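Chopsticks, finally
25 August 2020

Quick one tonight, dinner's nearly on. Sorted the cutlery holder. All of it, out on the plaid tablecloth.
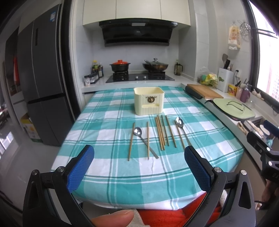 Why it took me so long

Lazy, mostly. The cream holder with the gold deer on the front lives in the middle of the table and everyone just grabs from it. You never see the bottom. Well. Crumbs. A bread tag. Something sticky I'm not going to think about.

What I did

Tipped the lot out. Spoons and chopsticks apart, then hunted for pairs, which is harder than it sounds when they're all wood and all nearly the same length. Bundled the good ones. Anything rough at the tip goes in the garden for the tomato seedlings come October.

Holder got hot water and a bottle brush, 40 minutes upside down on the rack. Do the corners twice, the ribbed sides hang on to evrything.

Still to do

More spoons. I want 2 more soup ones, the Relari ones were my favourite but the shop only does sets of 6 now and I haven't got the drawer space. Might try the op shop first.

Also the tablecloth needs a wash. Teal hides a lot but not soy sauce.

Right, rice is done. Will do the spice shelf next if I can be bothered, dont hold me to it.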